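How Does a Robot Know Where a Hand Is?

Pick up a roll of tape. Go on, or a cup, or your left shoe, whatever's nearest. I'll wait.

Easy, right? You probably didn't think about it at all. Your eyes found the thing, your arm went out, your fingers opened and closed, and all that happened while you were still reading my words. Now imagine writing down every bit of it for somebody who has never had an arm. How far did your hand move? When did your thumb start to bend? Which way was your palm facing? That's pretty much my job! I write software for robots, and software is just a very long set of instructions that a computer follows.

My favorite kind of robot software is the kind that learns by watching people. A person does a small job over and over, cameras look on, and a program works out where the hand went. I work on one of those programs. It's called Clellus (rhymes with "tell us," and yes, we say that to it when it's being slow).

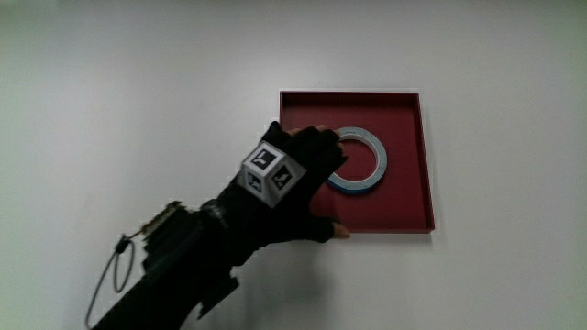 Why the square patterns?

Hands are horrible to track. I mean it! They bend all over the place, the fingers hide behind each other, and a hand looks completely different from the side than it does from the top. A computer looking at a picture doesn't see "a hand" the way you do. It sees a giant grid of tiny colored dots called pixels, and it has to guess which dots belong together.

So we give it some help. We put a block on the back of a glove and cover the block with black and white patterns. Each pattern is called a marker. You've probably seen a QR code on a menu or a museum sign, and a marker is like a QR code's little cousin. It doesn't hold a web address or anything fancy. All it says is "I'm this marker, and this way is up."

Black and white is great for computers. There's a big jump between a dark dot and a light dot, so the program can find the edges of the square quickly. Once it has the edges, it finds the four corners, and the corners are the treasure.

What the corners tell you

Try this. Hold a book straight in front of your face so you're looking at the cover. It's a rectangle. Now turn it slowly, like a door opening. The far side of the cover seems to shrink, doesn't it? The book is the same size it always was, but its shape in your eye has changed.

Clellus uses that trick. It already knows how big the real square is, since we measured it and typed the number in. (I typed it in wrong once. The program decided the hand was on the other side of the room.) Then it looks at how squashed the square is in the picture and works out which way it must be tilted. If the square looks small, it's far off. If it looks big, it's close. Put those together and you get what we call a pose, meaning where something is and which way it's turned.

It does all this roughly 16 times a second, which felt super speedy to me until I watched a fly. 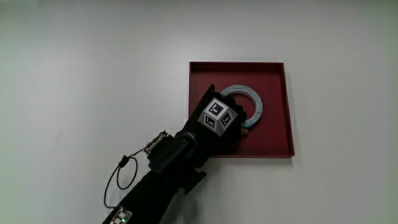 A pose is only useful if the program can keep finding it, and hands love to twist. Say we had stuck one flat marker on the glove and left it at that. The moment the person turned their wrist, the marker would point away from the camera and poof, no more hand. A block gets us around that. Look at the back of the glove and you'll find three faces of the cube showing at once, each with its own pattern. If one tips into the shade or swings out of sight, there's a good chance another is still facing us. Clellus knows which pattern belongs on which side, so even one clear face is enough for it to picture the whole cube, including the sides it can't see.

And when it can't see any of them? Then it guesses! It takes the last two poses it was sure about and says, well, the hand was going that way, so it's probably about there by now. That works fine for a blink. For longer than a blink it gets silly, so we have a rule that tells Clellus to give up and write "lost" in its notes. I'm proud of that rule. A program that admits it's lost is much nicer to work with than one that makes things up.

From a person's hand to a robot's hand

Okay, so now we've got a long list of poses. The hand was over here, then here, then a bit lower. What next?

The list goes to a second program, Gulel, whose job is planning. Gulel takes the path of a person's hand and turns it into a path a robot arm could follow. They aren't the same thing! Your elbow can do stuff a robot's can't, and some robots can spin their wrists all the way around (please don't try). Gulel checks every step of the path and asks boring but important questions. Can the arm reach that far? Will it bump the table? Is it going too fast?

Then there's the control program, which sends the orders to the motors. It tells a motor to turn a tiny bit, checks how far it really turned, and fixes the difference. Then it does it again, and again, all day. You do this too when you carry a full glass of juice and keep making little corrections so it doesn't slop over the side.
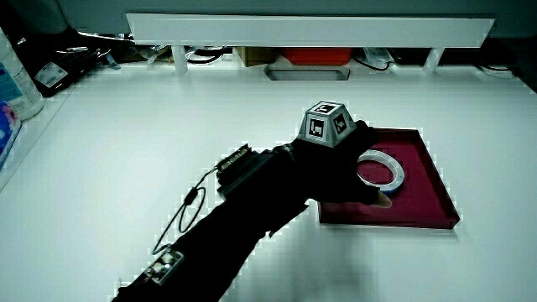

Osian Pritchard wrote in after I gave a talk on this at the Watkins library, and he wanted to know why we don't just tell the robot where the tape is and skip the watching part. I loved that letter. The answer is that you can, as long as the tape never moves! Factories do it a lot. But bump the tray by the width of your finger and the robot will close its hand on thin air, looking very serious about it. Watching people gives the software lots of slightly different tries to learn from, and with enough of them it starts to handle a tray that's a bit crooked.

Ritu Thakur asked a shorter one: "Does it ever get bored?" No. I do, though.
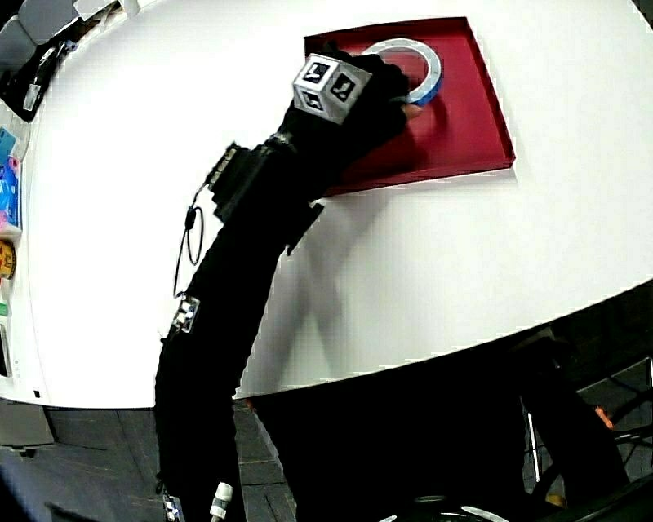

A gloved hand gripping a roll of tape in a red tray.

Try being the software

You need a friend, a scarf for a blindfold, a shallow box or a tray, and something ring-shaped to put in it. A roll of tape is perfect.

1. Put the tape in the tray and the tray on a table.

2. Blindfold your friend, who is now the robot. You're the software.

3. Tell the robot how to pick up the tape. You're only allowed to say forward, back, left, right, up, down, open and close.

4. Give yourselves 12 orders. If the tape isn't in the robot's hand by then, swap places.

5. For a harder game, add "tilt" and ask the robot to stand the ring up on its edge.

My sister and I play this with her kids, who call it Wuvness for reasons I have never been able to get out of them. The youngest wins nearly every time. She gives tiny orders and checks after each one, just like the control program does. My sister says "left, left, left, LEFT" and ends up with a hand in the fruit bowl.

Words to keep

Pixel: one tiny dot of color in a picture.

Marker: a black and white pattern that a program can find easily.

Pose: where something is and which way it's turned.

Planning: choosing a path before you move.

Control: making small fixes while you move.

If you come up with a new order for the game, send it to me and tell me what happened when you tried it. I'm picking some to put on this page in May.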